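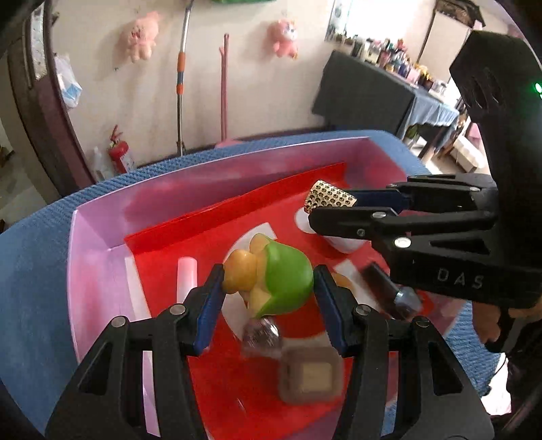
Preguntas frecuentes – Intercambio de juguetes Dovireck

¿Qué es el intercambio?
Un servicio de trueque para familias. Usted entrega juguetes en buen estado, recibe puntos y los cambia por otros del catálogo.

¿Hay que pagar algo?
La inscripción es gratuita. Solo se cobran 4 euros por envío si no puede pasar por el local de la calle Romaniuk.

¿Qué juguetes se admiten?
Figuras, puzles completos, cocinitas, construcciones y juegos de mesa. No se aceptan peluches, juguetes con pilas soldadas ni piezas sueltas sin caja o bolsa.

¿Cuántos puedo llevar de una vez?
Hasta 11 por visita. Los puntos aparecen en su cuenta en un plazo de siete días.

¿Los puntos caducan?
Sí, al año de obtenerlos. Los que se consiguen en abril, durante la campaña de primavera, valen el doble – pero caducan igual.

¿Cuántos artículos hay en el catálogo?
Casi 3000. Se actualiza cada mañana antes de las 10:00.

¿Puedo devolver un juguete?
Sí, si le falta una pieza o no coincide con la ficha. Tráigalo con el resguardo y le reintegramos los puntos.

¿Cómo se limpian?
Los de plástico se lavan con agua y jabón neutro. Los de madera se repasan con un paño húmedo.

¿Puedo reservar?
Sí, desde su cuenta – la reserva dura hasta el cierre del día siguiente.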